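Starting a thread on how we collect examples for the hand. People keep asking how many, how long, and what counts as one. I'll go through it in the order we do it.

Short version: a person moves the arm through a task, everything gets recorded, and that is one example. Then you do it again. As of September 5, 2020 we have 2,304 of them on disk.

Both of these are from the wrist camera, which is what the model gets to look at.

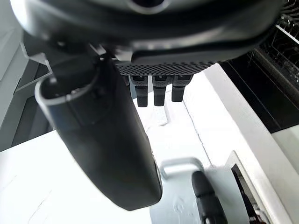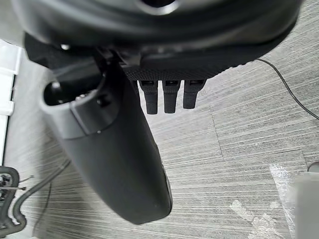

Chia-jung Tang asks if we couldn't just put a camera on the ceiling and skip the wrist one, given how much of the view the hand takes up.

We tried it. For the first stretch of the project the only camera was overhead. The model learned to get near things and then stop. From above, the hand covers the object at exactly the moment you want to see it. The wrist view loses a lot of the room, but it keeps the last bit before contact, and that last bit is where most of our failures are.

The hand being in view is fine. It is always in the same part of the picture, so the model learns where it is pretty fast. I would worry more if it was sometimes there and sometimes gone.

OK, the routine.

One example has a start, a task, and an end. The start is the arm parked above the work area. The task is one sentence, written down before we begin. The end is the arm parked again. If the person driving changes their mind halfway through, we stop and it goes in the reject folder.

The one-sentence rule came from a bad week. We had tasks like "tidy up," and two people would do two different things, and the labels were useless afterward. Now it's "pick up the cup and put it on the tray." Boring, but I can check it.

We name the collection setups so the logs are readable. Ours are Grulley and Dellier. Same arm, same hand, different control box. Grulley is older and has a little play in the elbow. We left it that way. I'd like the model to cope with a bit of slop.

The recording tool is called Pan. It's a small program Yi-chun Chow wrote. It has a start button, a stop button, and a box for notes. The notes box was added later and it's the part I use most.

Things people type in the notes box:

"slipped, regrasped, ok"
"closed too early"
"light changed during"
"I sneezed"
"same as last one but slower"

The slow ones matter more than I expected. If one person drives fast and another drives slow, the model sees two speeds for the same motion and sometimes picks something in between that doesn't work. We don't force a speed. We do write down who was driving.

How long a session runs: 10 examples, then a break. We used to go until people got tired, and you could see it in the data. The grasps get sloppy and the paths get short. Tired people cut corners, literally. The arm starts taking the straight line and clips things.

Between examples the objects get moved. This is the dullest part and the easiest to cheat on. If you put the cup back where it was, the next example teaches you almost nothing. We used to say "move it somewhere random," and people's idea of random turned out to be a patch the size of a dinner plate.

So now Pan draws a mark on a map of the work area and you put the object there. Sometimes the mark is in an awkward spot. You do the awkward spot. Those are worth more than the easy ones.

Lighting: we do not control it. Blinds up, blinds down, lamp on, lamp off, whatever it is when you walk in. The first model was trained on a lot of afternoons and was noticeably worse in the morning. That was a cheap lesson.

Same for floors and tables. If every example has the same background, the model will use the background. You don't find out until you move the robot a few feet and it reaches for something that isn't there.

A question from the replies was whether we keep failures. Yes, but sorted. There are 2 kinds.

Kind one: the grasp missed, the person noticed, backed off, and got it on the next try. Those are kept and used. A model that has only seen clean grasps has no idea what to do after a miss. It just carries on to the tray with nothing in the hand.

Kind two: something broke in the recording. Camera dropped out, joint readings froze, the clock on one stream drifted. Those are kept in a separate folder and never used for training. I go through them when I'm looking for hardware trouble.

We threw out 900 examples in one go last year. The wrist camera and the joint log were out of step by a fraction of a second. You could not see it by watching the videos. What gave it away was that the model always closed the fingers late. I spent days looking in the training code before I looked at the clocks.

Since then there's a sync check at the start of every session. You close the hand and open it again, and Pan compares when the camera saw it with when the joints reported it. If they disagree, it won't let you record. It's annoying when you're in a hurry, and I have been tempted to turn it off.

Yi-chun Chow adds that the check also catches a loose camera mount, because the hand lands in the wrong part of the picture.

True, I forgot that one. It has caught a loose mount more than once. The mount creeps over a session if the screws aren't snug. Tiny shift, but the model has learned where the hand sits in its view, and a tiny shift makes it miss thin objects.

Cables. Check your cables. An arm driven by a person goes to places you didn't plan for, and a cable that was fine for the test routine gets pulled tight at full reach. We walk the arm out to its limits by hand before a session and watch what happens to everything attached to it.

Labeling. We do it the same day. The person who drove the arm watches their own examples back at double speed and marks each one good, recovered, or reject. If it waits until the next day, they no longer remember what they were trying to do, and the marks get generous.

A second person then rewatches a small share of them. When the two people disagree we talk about it, and usually the problem is the task sentence. "Put it by the tray" is a bad sentence. How close is by?

Storage, because somebody always asks: raw video stays on the drives here, and a shrunken copy goes to the training machine. The model sees pretty small pictures. If I can't tell what's going on in the small copy, I don't expect the model to.

Does more data help? For us, up to a point. Doubling the same task in the same spot did very little. Adding a new place helped right away, even with only a few sessions there. If I had to pick between another full day at the usual station and an hour somewhere different, I'd take the hour.

Which is why we're moving part of the work to Drumham in October. Different rooms, different furniture, people who haven't driven the arm before. New drivers are slow and they do odd things with the wrist – I want those in the set.

Training for new drivers is short. They get a few practice runs that aren't recorded, then they start. We show them how to stop the arm first and how to move it second. I ask them to drive the way that feels natural and not to copy me.

One thing I'd do differently: write down the object list from day one. We have early examples where the label says "block" and there were several blocks in the box. I can still use them for reaching, but not for anything where the size matters.

Another: take a short clip of the empty hand opening and closing whenever the finger pads are changed. New pads grip differently. We have a stretch of data where I know the pads were swapped at some point and I can't say when.

Chia-jung Tang again, wanting to know if any of this gets released.

Some of it, I hope. The task sentences and notes need a cleanup first, and I want to go through the videos and take out anything with people in it. The recording tool is easier. Pan needs a readme and a license and then it can go out. I don't have a date.

Next up is a rerun of the cup task with everything we have so far, half the tests in the usual place and half where it has never been. I'll add the results to this thread when they're in, including the bad ones.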